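3/31/24

Up too early again, coffee on the porch, and the first thing I did was check whether the car had finished its update overnight. It had not. The bar on the screen said the same thing it said when I went to bed, so I shut the door, went back inside and fed the cat instead.

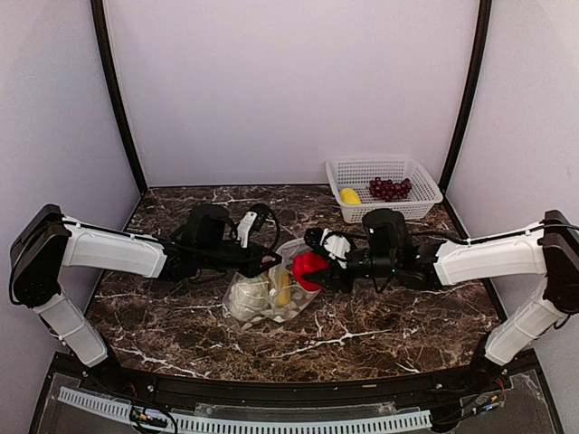
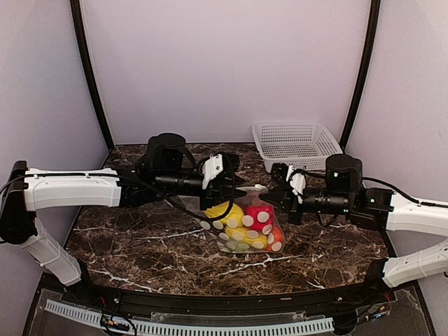
The drive to Flillamdale

Okay, so by nine the update was done (I had to start the engine and let it sit, which the instructions do mention, on the second page, in gray) and I finally got to see the new screen. I've been reading about this thing since October! The map is on the left now and stays there. Music is a strip down the right side, and messages pop up small at the bottom and go away if you ignore them. I like it. I liked it for a good ten minutes, anyway, and then I wanted to turn the fan down and couldn't find the fan.

It's under a button with three wavy lines, and the button only shows up if you swipe the music strip away first. So there I was in the parking lot at the feed store, swiping, with cold air blasting on my knees. Flurina called right in the middle of it, and I will say the call part is wonderful. Her name came up big, one green button, one red button, done. Before, it used to cover the whole map, and I missed the Gindholm exit because of it at least twice last year.

She wanted to know if I'd read the change list. I had not. Flurina Imhof reads every change list, she reads them for her dishwasher. She said the new version lets you pick which apps are allowed to talk while you drive, and that I should switch off everything except the map and phone. I said I'd do it when I parked. I did not do it when I parked.

So then, on the long straight bit past the quarry, the car read me a coupon. Out loud, in that calm voice, the entire thing, with the expiration terms. I was laughing so hard I turned the volume all the way down, and then of course I didn't hear the map tell me to turn, and I ended up going the long way by the reservoir. It was pretty out there, though. Still some snow on the north side of the hills. The trip is 32 miles when you do it right and I don't want to know what I made of it.

Voice commands

Tried these on the way back. Mixed!

"Play the Kollgate show" worked first time, and it even picked up where I left off, partway through the episode with the man who fixes old car radios. I was so pleased. "Text Flurina that I'm leaving now" also worked. "Call the Mayrhofer garage" got me a list of places to eat, and then when I said no, it asked if I wanted to call my mother. I tried it slower, I tried it louder, I tried it with what I think is the correct accent. In the end I pulled over by the church and dialed it with my thumb like an old-timer.

The garage, by the way, says the crackle in the left speaker is a loose wire behind the door panel and they want $114 to take the panel off and look. I said let me think. I've had that crackle for two winters and it mostly comes on with talk radio, so maybe I can live with it a bit longer. The guy did tell me to try a different cable for the phone, as the old one I use is frayed near the plug and that might be why the screen goes black on bumpy roads. I have a drawer full of cables. I went through it after lunch and found one that fits snugly, so tomorrow I'll take the gravel road on purpose and see.

Evening

Sat in the driveway after supper with the manual open on my lap. Did you know it's 204 pages? And the part for the screen is all at the back, after the tires. But I got the settings fixed. Coupons off, group chat off, weather left on because I like the weather. Night mode is on automatic and it's a nice dark blue, much softer than the old one that lit up my whole face.

Still can't work out how to move the clock. It used to be in the top corner and now it's tucked down beside the battery sign, tiny, and I keep looking up at the old spot and finding a little picture of a microphone. Flurina says it can be moved. She's going to send me the page.

Oh, and I need to write down the new Bluetooth code before I lose the sticky note. Also cat litter, stamps, wiper fluid.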